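Quick one tonight, kettle's on

August 2022

Right. So the move. We're in, sort of. Boxes everywhere, no curtains in the front room, and I still can't find the good scissors. Pevport is smaller than I remembered, one main street and a bakery that shuts at two, which I've missed three days running.

Drove the last load up ourselves. 137 km, one stop, trailer light out the whole way. Paid the removalists for the big stuff, $2,984 in the end, which hurt. They quoted less back in May but then fuel went up and the couch had to go in through the window. Wouldn't do it again. The fridge has a new dent and I've turned that side to the wall.

The kitchen is the thing though. Whoever did it last painted over the cupboard hinges. Painted OVER them. Ten doors, and I've got through four with a butter knife and a lot of swearing. Colour underneath is a sort of mustard, then green, then I stopped looking. 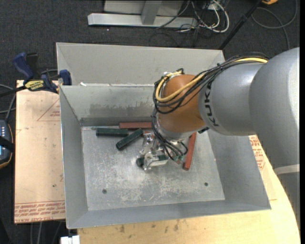

Big KUKA arm, head down in a grey metal bin.

Anyway, the garden. Front is all gravel and one sad lavender. Out the back there's a lemon tree that looks half dead but has fruit on it, so I'm leaving it alone untill spring. Neighbour over the fence reckons it wants a good feed and a hard prune. Maybe. Not touching anything with thorns this week.

Internet is meant to be on by the 28th. Doing this off my phone, so sorry for the typos, can't be bothered fixing them. Mail is going to the Dulteser place still, so if you've posted something I'll get it when I'm next down there, don't send it again!

Other jobs: ring the council re bins. Find a plumber for the laundry tap, it drips all night and I've got a towel under it. Get a key cut. Work out which switch does the hallway light, becuase so far none of them.

Bed now. The dog has already taken my side.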